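Trevberg Boot Bench with Lift-Out Tray
Made by Hadico in Wattimena
Item no. 1192

In stock, ships flat in one carton
Price: $342

If your entry is the kind where everyone comes in at once and the shoes end up in a heap, you'll love the Trevberg. It's a low, long bench with a proper seat on top, two open shelves underneath and a tray at the bottom that slides right out so you can tip the grit into the garden. We've had one by our own shop door since March and it's still the first thing customers ask about!

Spyros Yordanov drew the first version for his parents' hallway, which was too narrow for any bench he could buy. That's why the Trevberg is so slim front to back (342 mm) and why the corners are rounded over. You can walk past it with an armload of groceries and keep your hips intact.

The seat is solid ash with a hardwax oil finish, and it has a very slight dip in it, hardly noticeable until you sit down to do up your laces and think, oh, that's nice. Colours for the frame are Chalk, Bottle Green and Druvthorpe Grey. The grey is warmer than it looks on most screens, so ask us for a paint chip if you're matching a wall.

Sizes
Length: 1257 mm
Depth: 342 mm
Height to seat: 460 mm
Clear height, upper shelf: 150 mm
Clear height, lower shelf: 190 mm (ankle boots fine, gumboots go beside it)

Low shoes, sandals and runners go on the upper shelf, and the slats are spaced so that a child's shoe won't drop through.
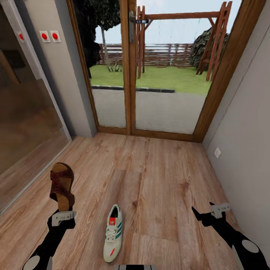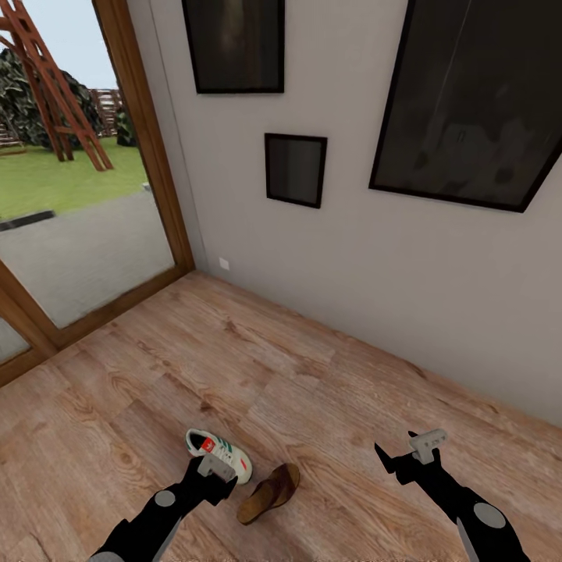 Felt pads come in the box for timber and laminate floors, along with rubber ones for tile. Stick them on before you stand the bench up, while the legs are in the air and easy to reach. There's a levelling foot at each back corner too, and it has enough travel for most old floors.

Putting it together takes one person and the hex key supplied. Leave the seat bolts finger-tight until all four legs are in, then go round and snug them up. If you have little climbers at home, use the wall bracket as well (it's in the same bag as the bolts).

For cleaning, a damp cloth is plenty. The seat will want a fresh coat of oil every year or so, and a small tin does it several times over.

Also in the range
Trevberg Short, 808 mm long, one shelf and the same tray
Spare tray, all three colours
Wool seat pad, charcoal or oatmeal, ties at the back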